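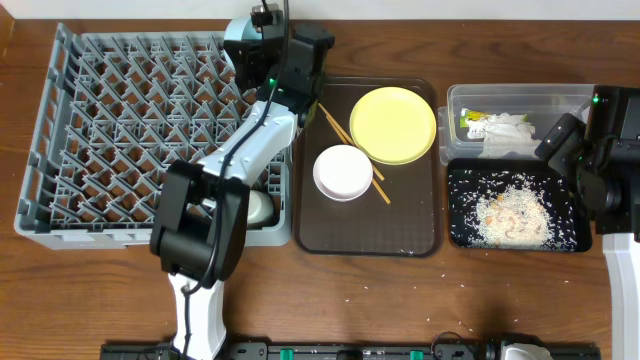

Logged by Larasati Ong
Category: Plumbing / Kitchen
Location: Olari, second floor kitchen
Status: Closed, monitoring
Last edited: November

Problem as reported

Kitchen sink drains slowly and gurgles. Started as an occasional thing and got worse over two weeks. With the faucet on full, water backs up over the strainer and stands there after the faucet is off. There is a smell from the drain first thing in the morning, gone by lunch. No leak in the cabinet. No trouble at the bathroom sink or the shower on the same floor.

Setup

Single bowl stainless sink, no garbage disposal. Basket strainer into a tailpiece, then a plastic P-trap with slip nuts, then a trap arm into the wall. The dishwasher drain hose joins at a branch on the tailpiece. The Grullura faucet was put in last year and the drain was not touched at the time. There is no cleanout in the cabinet. The nearest one is in the downstairs hallway, behind a painted cover.

What had been tried before this ticket

Boiling water, several evenings in a row. Baking soda and vinegar once. Both helped for an hour or so and then the sink was back where it started. I asked whether any chemical drain opener had been used and was told no. I wanted that answer before opening the trap, so if you are reading this with the same problem, find out first.

Log

Ran the bathroom sink and flushed the toilet with the kitchen sink standing full. Level in the kitchen sink did not change either way. That points to the kitchen branch and leaves the main line out of it.

Plunged with a flat cup plunger, wet rag held over the overflow. Then remembered this sink has no overflow and the rag was doing nothing. The real escape path was the dishwasher hose. Clamped the hose against a scrap of wood and plunged again. Much better pressure the second time. Some gray sludge came up, sink drained faster, still gurgled.

Put a bucket under the trap and took it down. The slip nut on the wall side was overtightened and the washer had gone flat and hard. The trap itself had a layer of grease on the bottom with grit stuck in it, enough to slow things down but not enough to explain standing water. Scrubbed it out in the utility tub. Bought new washers at Krishnan, the hardware store on the corner, and fitted those.

Ran water again with the trap clean. Fine for the first minute, then backed up. So the main restriction is past the trap, in the arm or inside the wall.

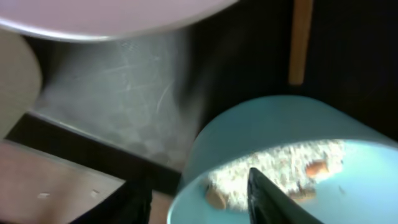
The material in the trap was mostly grease, with starchy bits holding it together. Cooked grain is bad for this because it swells and goes to paste, and paste sticks to a greasy pipe wall. Dry grain is no better if it gets rinsed down and sits in the trap overnight. The old basket strainer had a bent lip and wide slots. Anything as small as the grains in the light blue bowl would go straight through it, while something closer to the brown pieces lying in with them would get caught. People see the big pieces in the strainer and assume it is doing its job. I replaced the basket with a fine mesh one. It needs emptying more often, and it should be knocked out into the trash and not rinsed under the faucet.

Borrowed a hand auger from downstairs and fed it into the trap arm with the trap off. Hit something soft past the bend in the wall. Worked the cable back and forth and cranked until it moved freely, then pulled it back slowly over the bucket. The end came out packed with grease. Repeated until it came back mostly clean — the first pull had the worst of it. Wear gloves you are willing to throw away.

Reassembled, hand tight plus a small turn with the pliers. Filled the sink to the top and let it go all at once. Drained with a steady swirl and no backup. The joint on the tailpiece side dripped. Took it apart, found the washer in backwards, turned it around, dry after that. The taper faces the trap.

Gurgle was still there at the very end of the drain, but fainter.

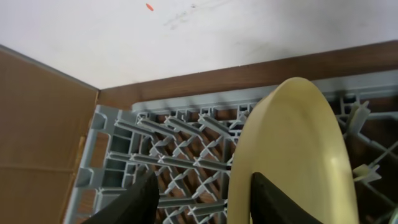
Dishwasher hose

While I was under the sink I checked the dishwasher hose because of the remaining gurgle. It had slipped off its hook and was lying on the cabinet floor, so the low point of the hose was holding dirty water. That would account for the morning smell. Put it back up in a high loop under the counter and screwed the strap down. Ran a short cycle and watched the branch. No drip.

Vent

The leftover gurgle could be a partly blocked vent. The kitchen branch has an air admittance valve at the back of the cabinet, a Visico, original to the building as far as I know. Unscrewed it and the flap was sticking. Rinsing did not free it, so I fitted a new one of the same size. Gurgle gone with the new valve in.

Cost

Washers, mesh basket and valve came to $40 together. Auger was free.

Follow-up

Asked everyone who cooks to wipe pans with a paper towel before washing and let the grease go in the can by the stove. Asked for no more boiling water — it softens grease near the top and lets it set again farther down the pipe, and it does the plastic trap no good either.

Checked again after two weeks. Full sink drains without stopping, no smell in the morning, cabinet floor dry. If it slows again, skip the trap and go in from the hallway cleanout with a longer cable. The paint around that cover will need to be scored with a knife first.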